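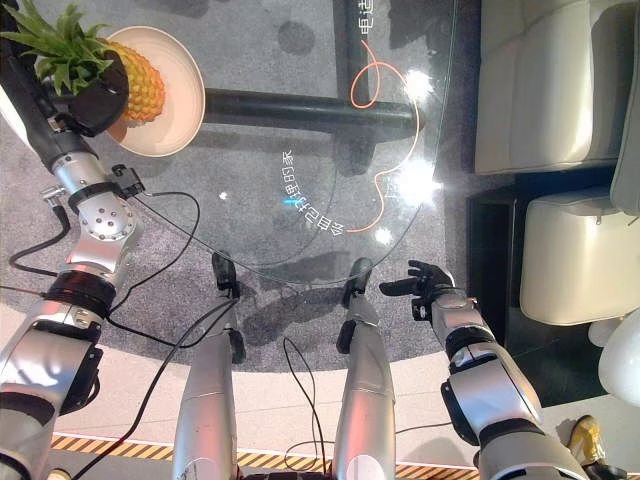 Print this page
E-mail this to a friend

Last February I spent 90 minutes learning to hand a plate to a table. I had been setting plates on tables without supervision for most of my life, so I went in confident.

The lesson was at Ledik, where a friend of a friend, Joana Figueiredo, teaches people to drive humanoid robots by remote control. You put on the gloves and the headset, you do the chore, and the robot does it along with you, a blink behind. Every run is saved. Enough saved runs, and the robot is supposed to manage the chore alone while you go home and neglect your own dishes.

My chore was fruit. Pick up the plate with the fruit on it, bring it over, set it down, let go. Joana's standing advice was to slow down. Then she told me I was going too slowly, which the robot would also learn.

That is the part I keep chewing on. We talk about these machines as if they were being taught a task, and what they get is a person. My sessions contain my habit of tilting a plate toward myself to check on it, as though the food might have left. They contain a long pause in which I was thinking about lunch. Imre Kozma, the other trainee in my group, sets everything down twice, once to try it and once to mean it. Somewhere in the Ledik files there are 148 runs of the two of us being ourselves, and some future kitchen will have to live with that.

The usual complaint about this work is that it's a cheat. The robot looks clever and there's a fellow in a headset behind the curtain. I can't get worked up over it. My father taught me to drive with one hand hovering over the parking brake, and the only dishonest thing about it was what he told my mother. Showing is a respectable way to teach. It's how most of us learned to tie a shoe.

My complaint is about the pay and the credit. Navov, Ledik's rival across the river, advertises a robot with "natural, humanlike grace." Whose? Somebody stood in a room for 26 shifts supplying that grace by the hour, and got a parking voucher. A dance teacher at least gets her name in the program. I'd like a small plate on the back of the machine: Table service by J. Figueiredo. Hesitation by I. Kozma.

I'd also like the trainers to be allowed some taste. Joana thinks a plate should arrive from the left. The rule sheet has no opinion, so she has quietly been bringing it in from the left for months — and I hope it takes.

Print this page
E-mail this to a friend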